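I bought the Linik utility sink in November to replace a plastic laundry tub that had cracked at the drain. It has been in my basement through one full winter and part of a spring, and it gets used most days. I wash paint trays in it, soak muddy boots, rinse the dog's bowls and scrub storage bins from the garage.

I paid 461 dollars for the sink and legs. The faucet was extra. I got mine from Furum, the plumbing supply place on the edge of town, where Sena Quartey at the counter also talked me out of the wall-hung version. My basement wall is old block and she didn't think the anchors would hold with the basin full. After filling it to the top for the first time I was glad of the legs.

## Setup

The box weighs 80 pounds and the handles are just slots in the cardboard. Get a second person. Miłosz Baran from next door helped me take it down the stairs, and we had to remove the handrail to make the turn.

Putting it together took an afternoon. The legs bolt on from below with three bolts each, and the instructions show the feet upside down in the second drawing. If yours rocks, check that first. The feet adjust enough to deal with a sloped floor. Mine drops toward the floor drain and I still got the rim level.

The drain fitting in the box is poor. The washer was thin and it seeped at the first test. I swapped it for a rubber one from the hardware store and have had no drips from there. The tailpiece is standard size, so the old trap went right back on.

## Daily use

The basin is deep enough that a five-gallon bucket stands inside with the faucet running over it. That was the main thing I wanted. The old tub was shallow, and I used to fill buckets from a hose laid across the floor.

Depth has a cost. I am 5'10" and can reach the bottom without much trouble, but my neighbor Marianna Sobczak is shorter and says she has to lean over the rim to scrub the corners. The rim is folded over and smooth, so leaning on it is all right for a while. If two people of very different heights will use it, set the feet for the shorter one.

It is loud. Water hitting the bare floor of the basin makes a drumming sound you can hear in the kitchen upstairs. There is no sound pad underneath. I stuck a couple of self-adhesive mats on the underside and that took care of the worst of it. A folded towel in the bottom works too.

Draining is slower than I expected for something this size. A full basin takes a long time to go down, and the last bit of water likes to sit in the corner farthest from the hole. I usually push it over with my hand or a squeegee.

## Wear and cleaning

Metal that gets worked in will mark.
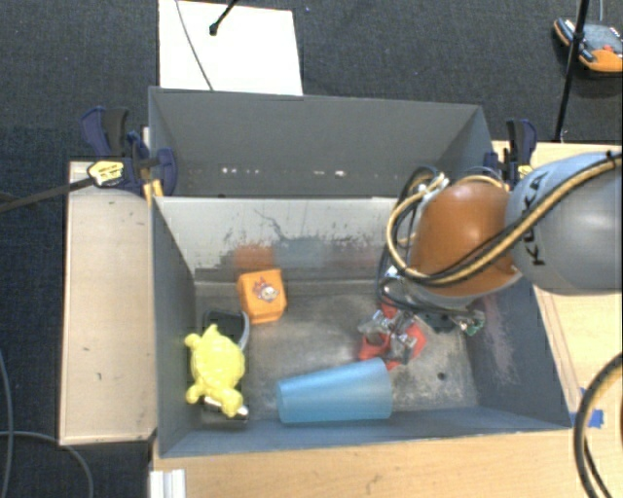 ## Compared with the others I looked at

The Kılıçarslan double-basin model is better built. The welds are cleaner and the legs are heavier. It was also well past my budget and too wide for the space next to the dryer, which is 21 inches.

Weronika Walczak has the Kinorbridge plastic tub and likes it. It is light, quiet and cheap, and it came with a faucet. Hers has yellowed on the side by the window, and the legs flex when it's full – you can see the whole tub shift if you bump it. For hand washing clothes I would probably choose it over mine. For buckets and boots I would not.

## What I would change

- A better drain washer in the box
- A sound pad on the underside
- More slope toward the drain
- Handles on the carton that don't tear

There is also no shelf. Linik sells one that clips between the legs, but I put a plain board across the lower braces and keep the soap and brushes on it.

## Rating

4 out of 5. I took one point off for the drain, counting the washer and the slow emptying together. The noise bothered me for a week and then I fixed it. I would buy it again at the same price, and I would order the rubber washer at the same time.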